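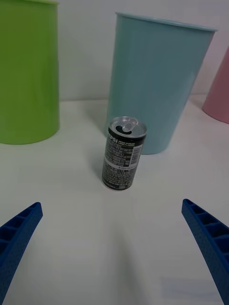 Wrist camera view with the blue fingers open, lined up on the small can.

Friday, March 27, 2020

I've had the Stemik fingers on the arm for 2 weeks now, so I can finally compare them with the Sondora pair I'd been using since October.

The Sondora fingers are flat and stiff with a thin rubber pad. They're fine on blocks and boxes. On anything round they touch along one narrow line, and if the approach is a little off to one side, the can rolls and ends up against a cup. I tried thicker pads and lost opening width, which I didn't have much of to begin with.

The blue ones have a lattice inside and bend around whatever they close on. I ran 168 grasps on small drink cans and plastic cups, the same mix for both pairs. The Sondora fingers dropped or tipped 46 of theirs. I lost count of nothing this time because I finally wrote a script that logs it. The Stemik total was 2, both with me driving too fast near the wall.

An opened can is harder than a sealed one. The side walls give, so the controller sees the motor current rise later than it expects. I ended up setting the force limit to 600 on the Ladari board (its own units, the manual doesn't say what they are) and slowing the last part of the close. Higher than that and it leaves dents.

What I don't like - the soft tips are bad at thin things. A pen lying on the table is hopeless. They also take up a lot of the lower corners of the camera view, so I had to redo the crop before the detector behaved.

The mounting holes match the Christodoulou adapter plate, but the screws that came with it are too short. Buy longer ones first.

Next I want to try the cups stacked, and move the camera up a bit.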